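Review: the Wendeo kitchen safety guide for small grippers, second edition

I bought this guide in March, together with the card set, and I have used it for about 9 weeks in three different home kitchens. My work is to prepare tasks for hand-held grippers and to write the house rules for the people who hold them. English is my third language, so I was happy to find a text with short sentences.

The guide has 233 pages in a ring binding, so it stays flat on a counter. The chapters I use most are the ones on food contact, on pads and on stopping a task. The chapter on floors I did not need yet.

The best part is the rule on pads. Wendeo asks you to keep one set of pads for food and one set for everything else, and to mark them so a tired person cannot mix them. Before, we had only a sentence in our notes that said "clean the pads", and everybody understood it in their own way. Now we write the pad set on the task sheet before the first grasp, and the sheet stays with the tool until the end of the day. 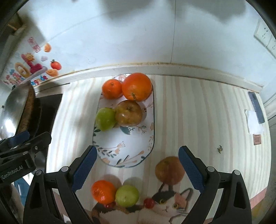

Photo: Kernodberg kitchen trials

Fruit is a good test for such a rule book, and sorting between a platter and a mat is the task I know best. An apple and a cherry tomato do not forgive the same mistake. The guide says to begin with the firm fruit, to open the fingers fully before you come down, and to throw away any piece with broken skin. I agree with all of it. I only wish the authors gave some advice about the size order, as small tomatoes roll away easily and then someone reaches in with a hand between the fingers. This is the moment I worry about most.

There is also a checklist of 17 points for the counter. It covers phones, paper, crumbs, lids and pans near the cooktop, and the distance to the switches on the wall. I found it a little long at first. After some days I could do it quickly, but new people still skip the last points, and I think the order should be changed so that the cooktop comes first.

I compared it with the Takagi handbook, which is cheaper and has nicer colour drawings. Takagi is stronger on batteries and cables – there Wendeo gives half a page only. For food and for home kitchens, Takagi is too general. It says "use suitable pads" and leaves the rest to you.

Some things I did not like. The index is poor. The word "gripper" and the word "hand tool" are used for the same thing in different chapters, and for a reader like me this is confusing. The cards are not laminated, and mine got soft at the corners. I ordered from Grernden and the delivery was fine, but the centre of the box was pressed in.

I give it 4 out of 5. If you already have good rules for food contact, borrow a copy first and read the chapter on pads.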